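Chapitre 4
Ce que voit le poignet

Je vais commencer par un aveu. Quand j'ai rejoint le projet Darnura, je pensais que la caméra de poignet était un gadget. On avait déjà une belle caméra fixe, bien calibrée, posée sur son mât, qui voyait toute la table, et je ne comprenais pas pourquoi Inese Kļaviņa tenait tant à en visser une deuxième, minuscule, juste derrière les doigts de la pince. « Tu verras », m'a-t-elle dit, et elle est repartie à ses câbles. J'ai mis deux mois à lui donner raison (elle me le rappelle encore !).

Dans le chapitre 3, on a appris une politique par imitation : un opérateur guide le bras, on enregistre les images et les commandes, puis un réseau apprend à passer des unes aux autres. Tout y reposait sur la vue d'ensemble. C'est confortable pour débuter, parce que le repère ne bouge jamais et que le bras se promène dans une image stable. Seulement, au moment de saisir l'objet, la pince passe devant et cache justement ce qu'on voudrait regarder. Les derniers centimètres se font à l'aveugle.

La vue de poignet, c'est le contraire à peu près en tout. Le bout des doigts reste presque à la même place dans l'image et c'est le monde qui tourne autour. Une arête de table qui était horizontale devient une diagonale dès que le poignet s'incline. Une surface unie peut remplir la moitié du champ, et le réseau doit se débrouiller avec une bordure, un reflet, un bout de texture. La première fois que j'ai fait défiler ces images, j'ai cru à une erreur d'enregistrement. Mais non, c'était bien ça, les données !

Alors, que faire d'une image où il n'y a pas d'objet à saisir ? Mon réflexe a été de la jeter. J'avais même écrit un petit filtre, dont j'étais assez fier, qui éliminait toutes les images « vides » avant l'apprentissage. Sigita Jankauskaitė a relancé l'entraînement sans mon filtre, sur les mêmes 145 démonstrations, et le bras a cessé d'hésiter au début de ses descentes. On a regardé les courbes ensemble, j'ai refait du café, et j'ai supprimé le filtre.

L'explication tient en peu de choses et elle va nous occuper tout le chapitre. Entre deux images successives, le déplacement d'une simple arête renseigne sur le mouvement propre de la caméra. Si l'on connaît la transformation entre la caméra et la pince — celle qu'on appelle main-œil, et que l'on estimera à la section 4.2 — on peut relier ce mouvement apparent à celui du bras. Une texture régulière aide aussi, à condition de ne pas se laisser piéger : un motif qui se répète offre beaucoup de correspondances, dont pas mal de fausses. Quant aux plans très clairs, ils donnent peu de points d'accroche et se collent volontiers au maximum du capteur. Il faudra donc parler d'exposition, ce que j'aurais aimé éviter.

Pour les exercices, on utilisera le jeu Priedītis, qui compte 2510 images de poignet, dont 700 réservées à l'évaluation. Ne touchez pas à ces dernières avant la section 4.5, s'il vous plaît. Je sais que c'est tentant. Laine Lapiņa a relu les étiquettes et noté à part les cas où elle hésitait entre un bord réel et un reflet ; son fichier de remarques est plus instructif que bien des articles, lisez-le.

Un dernier mot sur les prérequis : il vous faut les matrices de rotation du chapitre 2 et un peu de patience avec les changements de repère. Si vous confondez encore « caméra vers pince » et « pince vers caméra », bienvenue au club, dessinez les axes sur un papier et gardez-le à côté du clavier.

Avant de passer à la section 4.1, essayez de repérer sur la figure 4.1 les arêtes que vous confieriez à un algorithme de suivi, et celles dont vous vous méfieriez. Le bout de doigt noir, en bas, appartient à la pince : il faudra le masquer.

Figure 4.1. Vue de poignet, pince inclinée au-dessus d'une surface sombre à veinage de bois et de plans clairs.

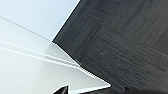

Temps de lecture : 3 min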